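clodine-padlocks

Posted in June by Jonatan Hovland

README and data card in one file. Pictures of padlocks and their keys, plus a plain CSV that says what's in each picture. Written fast, will tidy when the next batch goes in.

What this is

Close-up pictures of ordinary padlocks. The kind on sheds, gates, gym lockers, bike boxes. Most have keys in or near them, on split rings. Some don't. Shot indoors on tabletops, household light, no studio stuff.

Started as a sorting job. The old Plendside storage units closed and I took on the box of locks out of the office. Wanted to know which key went with which lock, and which locks were worth keeping. Took pictures as I went. Then a friend at Zorthorpe wanted pictures of small shiny metal things at odd angles and it grew from there.

So two uses, same files:
— a lookup for people who own the locks
— a picture set for anybody who needs metal, keys and rings that overlap

What's in the folder

images/ — the pictures, JPEG, straight as they came
locks.csv — one row per lock per picture
keys.csv — one row per ring or loose key
notes.txt — my running notes, messy, keep anyway
retired/ — pictures pulled because a key code was readable

No thumbnails. Make your own.

locks.csv, the columns

Four columns, that's all. Tried more, never filled them in.

body — brass-colored, black, steel-colored, painted, other. "Brass-colored" means it looks like brass. I didn't file into anything to check. Plenty of cheap locks are something else under a gold skin so please don't read it as a material test.

shape — long, square, round, disc. Long means the body is clearly longer than it is wide. Turned locks fool you here. If I could only see a side and couldn't decide, it says unsure.

shackle — full, part, hidden. Part covers everything from one bar showing to nearly the whole loop. Nothing here says open or closed. I had a column for that once and dropped it, too many pictures where the shackle top is out of view and I was guessing.

wear — see below.

Wear grades

Four grades. Same light if you can, tilt it a little.

A — clean. Hairlines at most.
B — light scratches, face still even.
C — pits, speckles, scratches you'd see from a chair away.
D — rust, deep corrosion, chunks, bent parts.

Wear goes by the worst face you can see. A lock can have one bright scuffed side and one side in shade that looks fine — grade it on the scuffed one. Don't average. We had an argument over this in the notes file, the C people won.

Grade only what shows. If the lock is mostly behind another lock, leave wear blank. Blank is fine! Blank is better than a B you made up.

keys.csv, the columns

ring — yes or no
where — in lock, on ring, loose on table
view — flat, edge-on, mixed, blurred
which_lock — lock row it belongs with, or blank

"In lock" is for a key sitting in the bottom of a padlock. If a second key shares its ring but hangs free, that second key gets its own row, where = on ring. People kept merging these. Please don't, the hanging one is usually the useful one, it swings off at some angle and hardly ever looks like a key.

Edge-on keys look like a thin strip of metal. Label them anyway. Same with rings seen from the side, they go to a flat oval or a plain line. Still a ring.

A bunch is one row with where set to on ring, and "bunch" in the notes. I am not picking apart a heap of keys from one picture and neither should you.

Why so many overlaps

On purpose. Real locks live in a box or a drawer and they tangle. Shackles hook, rings catch, the key from one lands across the front of the next. Tidy rows of locks on a white sheet are easy to find elsewhere.

Things that make this set awkward, or good, depends what you're after:

— shackles are polished and pick up dark and bright streaks from the room
— gold bodies go brown on the shaded side, looks like a different color lock
— keys near the camera blur
— black locks lose their edges
— a patterned table can be close in tone to a brass lock, tan on gold

That last one got me more than once. Check the bottom edge of the body before you draw anything.

How to label a picture, step by step

1. Find the bodies first. Ignore keys. One row for each body you can tell apart, even a partial one.

2. Shackles next. Follow the bars from the body up. If a bar passes behind another lock, look at both sides before you say whose it is. Don't know? part, and move on.

3. Look underneath for the keyhole. On most of these it's a round cylinder on the underside. Helps a lot with telling which end is the bottom when a lock is tipped over.

4. Keys and rings. Go outward from the keyhole. Key, ring, whatever hangs from the ring.

5. Wear last. Zoom in on the narrow faces and the edges, that's where the scratches sit.

6. Check against a finished one. I use this table of locks for new people, it has most of the headaches in it. Three padlocks, two brass-colored and a black one off to the right. The near one gets body = brass-colored, shape = long, shackle = part, wear = C for the pits and speckles down the narrow front. Its keys take two rows: the thin one coming out of the bottom end (in lock, edge-on) and the one dangling from the ring (on ring, blurred). The brass one behind has its own little cluster of keys on the tabletop, so that's one row with "bunch" in notes.
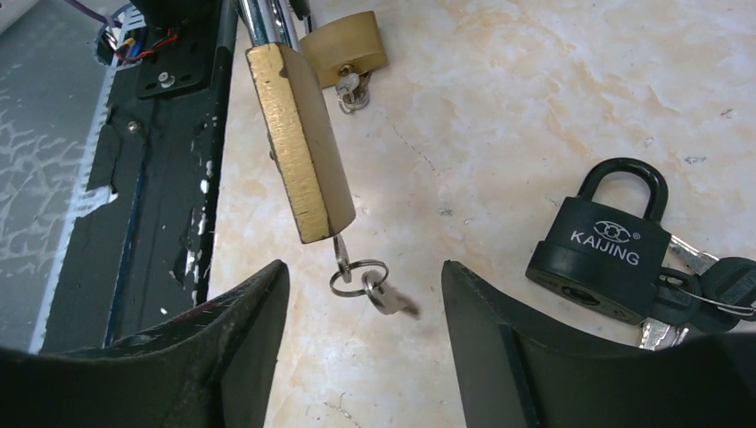
Known problems

Lots of brass, not enough of anything else. The box was mostly brass-colored locks and so is the set. Combination locks are missing, didn't have any. Disc locks, very few.

Shape is weak. If you train or sort on shape, throw out the unsures first.

which_lock is by eye for anything outside the Plendside box. I tried the keys from the box by hand, the rest is just who's attached to who in the picture.

Brand names aren't a column. Some locks have them stamped, most stamps are too worn or turned away.

Filenames mean nothing, don't try to read an order into them.

Key codes and privacy

Keys can be copied from a good flat picture. Goes without saying but I'll say it. Any picture where the cuts on a blade are sharp and flat to the camera gets pulled, same for stamped codes on the head or the lock. They go in retired/ locally and that folder is not in the download. If you spot one I missed, mail me and I'll take it down the same day.

Don't add pictures of locks in use on your own door or gate. Take it off the gate first, or better, send me ones you've stopped using.

Adding your own

Any table, any light. Leave the patterns in, no need for a clean cloth. A mix of hanging and lying locks please, we have too many lying flat. Keep the ring on. Don't polish anything before you shoot it, the wear column is half the point.

Send the pictures with a CSV in the same format. If you only have time for one of the files do locks.csv.

Looking after the actual locks

Not data but people ask, so. Graphite powder in the keyway, small puff, work the key in and out. Oil on the shackle only, wipe it off after. If the key sticks don't force it with pliers (I have the bent key to prove it). Keep one key on the ring and put the other somewhere you'll remember — a ring with both keys on it that goes missing is a lock you'll be cutting off.

Locks with wear D go in the scrap. Keep the shackle if it's good, handy as a hook.

License

Free to use, share and change. Say where it came from. No warranty on the labels, see Known problems.

Related

Forsberg hinge and hasp pictures
Zorthorpe small metal parts, sorting notes
Plendside unit list, which lock went where
How I label rings and loops

Comments

gatepost_ray
Used the wear grades on my own drawer of locks at the weekend, works well. I had half of mine down as B and they're all C, going by worst face. Bit depressing.

Mirela
Is the black one in the step 6 picture supposed to get a wear grade? I left it blank and my labeling partner put B.

Jonatan Hovland
@Mirela blank is ok. If you two can't agree it's blank.

tinbox
Graphite tip saved a lock I was about to bin, thanks. Also "which_lock" has a stray space in the header of keys.csv, broke my import.

Jonatan Hovland
Fixed, ta. Grab it agian.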